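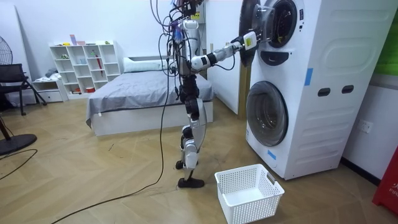

Visit report: Sornton household robotics lab, Drusside

The visit took place on August 23, 2025, at the lab's open day. I went for one item on the program, a session on the laundry cell and the fault that stopped it in April. Sornton had published a short notice at the time, and the session filled in most of what it left out.

The task is unloading. The humanoid opens the upper door of a stacked washer-dryer, reaches into the drum and drops the clothes into a basket on the floor. Before April the cell had logged 3,966 door openings. On the next one the right wrist stopped reporting force while the hand was still on the door rim. The controller read the last good value as a live one and kept pushing. The hinge bent, the robot lost its footing, and the operator reached the stop button after it had gone down on one knee. There were no injuries.

The cause was a connector. The wrist signal runs through a Grarier breakout board in the head, and one crimp had worked loose under vibration. Heffernan, the contractor that built the harness, found the same looseness on two spare sets.

Three changes were made. Force readings now carry a time stamp, and any value older than 40 milliseconds stops the arm. Push force on the door is capped in software. The harness is inspected after every 7 hours of running, with a signed sheet that visitors were allowed to read.

The cell has completed 2,020 openings since the restart, with no repeat of the fault. Staff were clear that the footing problem is still open — a stopped arm does not help a robot that is already off balance. An overhead tether was discussed, but no decision had been made.

I asked whether the cable to the floor counted as a trip hazard. It is on their list, rated medium. The written fault analysis can be requested at the front desk.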